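Well, Skeston has got itself a proper food street at last, and I've eaten my way along most of it! The old market row reopened at the weekend with 11 stalls, and I went straight for the dosas at Chowdary, which were crisp at the edges, soft in the middle and very nearly as long as my arm.

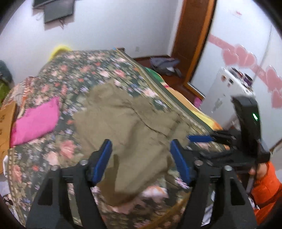
So how much does lunch cost? Most plates are between four and nine pounds, and the lamb pie at Kolley (get the pickled onions with it) is the dearest thing I found.

Rekha Rao, who runs the dosa stall, told me she got through roughly 200 on opening day and had to send her brother back to Nonham for more batter. I can believe it, the queue went right past the bus stop. Her coconut chutney is lovely, a bit sharper than I'm used to.

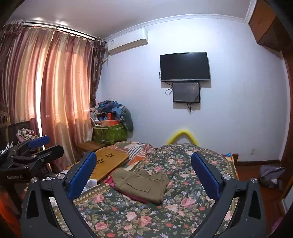
I'd go back for the pudding stall too, mostly for the cardamom rice pudding, though they'd sold out of the plum one by 2 o'clock. The row is open Thursday to Sunday until the end of March, and the 87 bus stops right outside.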